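19 de julio de 2026

Escribo en español porque me lo prometí en mayo, una página cada noche, y llevo dos noches sin cumplir. El diccionario está a mi lado. Si hay errores, que se queden.

Hoy tocó la habitación de la mesa blanca. En Cuvside la llaman la sala clara, aunque a mí no me parece tan clara: tiene la pared de ladrillo, el suelo gris y además el armario. Todavía no sé decir si es un armario o un mueble archivador. Busqué las dos palabras y las dos me sirven a medias. Es gris claro, con paneles lisos, y durante la mañana me dio una sensación de oficina que no me gusta. 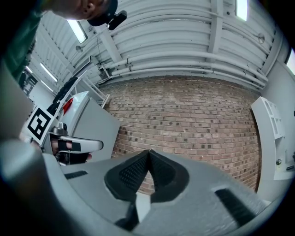
El armario gris claro, detrás.

Me gustaría cambiarlo por algo más cálido. En la página de Rana vi uno de madera por 356, sin el transporte, y lo pensé durante la comida. Después pensé en las escaleras y se me pasaron las ganas. Se queda donde está, por lo menos hasta el otoño.

La mesa es otra cosa. La mesa me tranquiliza. Es sencilla, blanca, y contra los ladrillos se ve mejor de lo que yo esperaba. Llevo días con la pregunta de qué debe vivir encima de ella y qué no. Mi madre decía que una mesa vacía es una mesa triste, pero ella tenía tantas cosas en la suya que comíamos con el plato en las rodillas. Yo prefiero pocas cosas y todas atrás, pegadas a la pared, de modo que delante quede sitio para los brazos.
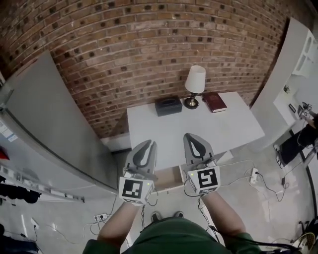 La lámpara me gusta mucho. Tiene la pantalla blanca y un trocito de color latón encima de la base negra, y ese trocito es lo que me convenció. Con el libro rojo tengo más dudas. Me atrae el color cerca del ladrillo, pero un libro que está siempre acostado acaba por ser un adorno, y eso me da un poco de vergüenza. Tengo que leerlo. Me he puesto la meta de 300 páginas antes de irme a Brulorberg, y ya veremos.

La caja de pañuelos, negra, la dejaría siempre en la mesa. En mi lengua tenemos una sola palabra para el pañuelo de papel y el pañuelo de la cabeza, y aquí también, creo, o casi. Eso me alegró de una manera tonta.

Lo que no me deja en paz son los cables del suelo. Hay blancos y hay negros, y paso por encima de ellos con mucho cuidado. Quiero aprender a recogerlos bien, con un lazo ancho y sin apretar. Apunto también la palabra «enredo», que me parece muy bonita para una cosa tan fea.

Ahora es tarde y me duele un poco la espalda. Mañana compro cinta para los cables y contesto a la carta de Trulalance, que espera desde hace demasiado tiempo en mi bolso.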